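Skornora (film)

Skornora is a 2019 mystery drama film written and directed by Nuria Wako. It follows a records clerk who returns to the river town of Brondton after her uncle's death and begins to doubt the official account of how he died. The film was released on 2019-04-26 and runs 144 minutes.

Plot

Ada Farkas works in a county records office and has had little contact with her family for years. When her uncle Emil is found dead in the locked pump house he looked after, she travels to Brondton to settle his affairs. The local police treat the death as an accident. While clearing his house, Ada finds a ledger in which he had written down water levels every night, with 13 pages cut out.

She learns that the missing pages cover the weeks before a flood that destroyed the lower part of the town when she was a child. Her cousin Marten, who runs the ferry, tells her to leave the matter alone. A retired judge gives her a different version of the flood from the one she was raised on, and a third version comes from the widow of the former pump engineer. Each account is shown in full, with the same actors playing the events differently.

In the last act Ada finds two of the missing pages sewn into the lining of a coat. They show that the gates were opened on purpose, but they do not say who gave the order. The film ends with Ada on the ferry, and the question of who killed Emil is left open.

Production

Wako wrote the first draft of the script under the title Mekside, the name of the flooded district in the story. The title was changed before shooting started. Skornora is the name of the river, and it is spoken only once in the finished film.

Shooting began in November and took place mostly at night. The pump house interior was a set, built with one removable wall so that long takes could move between the inside and the riverbank. The ferry was a working boat and could be used only after its last crossing of the day. Wako asked the actors in the three flood sequences to learn each version separately and did not let them see footage from the others.

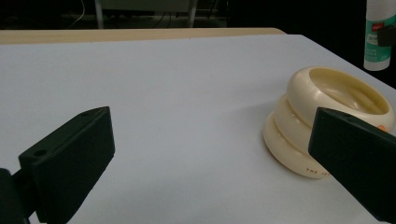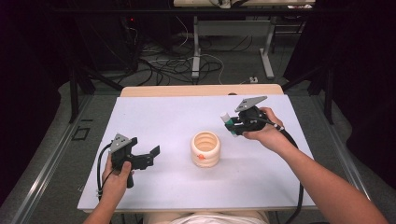

White work surface with grippers.

The film has very little music. A short piece for cello plays over the opening titles and comes back in the final scene. Most of the remaining soundtrack is made up of water, machinery and footsteps - the sound team recorded over 700 separate effects for the pump house scenes.

Release

The film opened in a small number of theaters and was expanded in its second week. A shorter cut was prepared for television, with the judge's version of the flood removed. Wako objected to this cut and asked for her name to be taken off it. The home video edition contains the theatrical version only, along with a commentary track by the director.

Reception

Reviews were generally favorable. Critics praised the lead performance and the staging of the three flood sequences, and several singled out the long take in which Ada first enters the pump house. The slow pace of the middle section drew complaints, and some reviewers felt the judge's scenes repeated information the audience already had.

The ending divided viewers. Some took Marten's silence in the last scene as a confession, while others pointed to the widow, who is the only character seen with a key to the pump house. Wako has declined to settle the question. On the commentary track she says that she wrote the final scene before deciding who was guilty and then left it as it was.

See also

Mekside (early draft)
Films set in river towns
Mystery films with open endings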